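The Filter

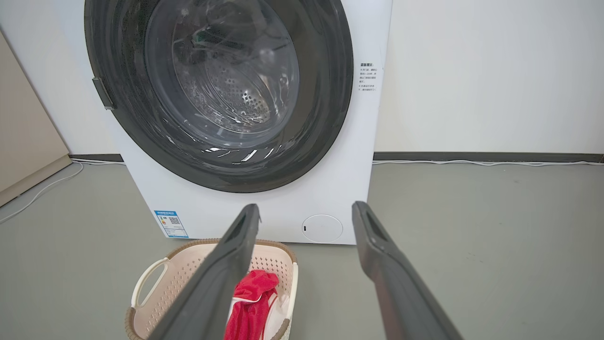
Greer Purves read the service sheet from the top, including the parts that did not apply. The complaint was entered as "slow drain, Unit 4, reported Monday." The building on Ulen Street had one machine per apartment, all installed in the same month, and she had serviced two of them already that morning. She put her bag down beside the pink-beige basket with the red towel in it, crouched, and looked at the round white cover low on the right of the front panel. The warning label beside the door was in Chinese. She knew a version of it from the Halvorsen manual and did not try to match the lines.

"It takes a long time," said the tenant, Mulugeta Adugna, from the doorway. "It was 13 minutes on the last part. Before, it was four."

"You timed it?"

"My wife timed it. She wrote it down."

He gave her a sheet of squared paper. The columns were date, load, start, end, and remarks. The handwriting was small and level. Most of the remarks said "normal." In the second week of December they changed to "slow," and then to "slow, noise," and the last one said "red towel again."

Greer unplugged the machine and closed the water valve. She set a shallow tray under the cover, opened it, and let the water run out in stages. The tray filled and she carried it to the sink. The second tray was half full. She turned the filter to the left a quarter turn at a time until it came free.

It held gray lint, a hair clip, and a coin from a country she could not identify. Behind the lint was a brass key with a paper tag. The ink had run, but the number had been pressed hard enough to read: 530.

She laid each item on a rag. Mulugeta Adugna came in and looked at the key for some time.

"That is Zinash Tefera's," he said. "She had this apartment before us. Adanech knew her. They were at the Zaten plant together, on the packing line."

"Do you know what it opens?"

"A locker. They closed the locker room in the spring. They asked everyone to bring the keys, and Zinash said she had returned hers. There was an argument with the supervisor, Robel Assefa. He took the cost out of her last check." He turned the tag over. The back was blank. "She was very sure."

Greer rinsed the filter under the tap and brushed the threads. She checked the pump impeller with one finger. It turned in steps, as it should, and there was nothing wound around the shaft. She put the filter back, tightened it by hand, closed the cover, opened the valve, and ran a rinse and drain with no load. The drain took three minutes and fifty seconds. She wrote this on the service sheet. After a moment she wrote it on the squared paper too, in the next empty row, under "remarks."

"Is there a charge?" he asked.

"Not for a filter. Clean it once a month. Check the pockets."

"And the key?"

The Wikholm form had a box for foreign objects, with two choices, discarded or returned to customer. She held the pen over it.

"Do you have an address for her?"

"Adanech Ayele does. My wife. They still talk on Sundays."

Greer marked the second box. He wrapped the key in a paper napkin, wrote the name on the outside, and put it on the shelf by the front door. She dried the tray, folded the rag, and went down to Unit 6.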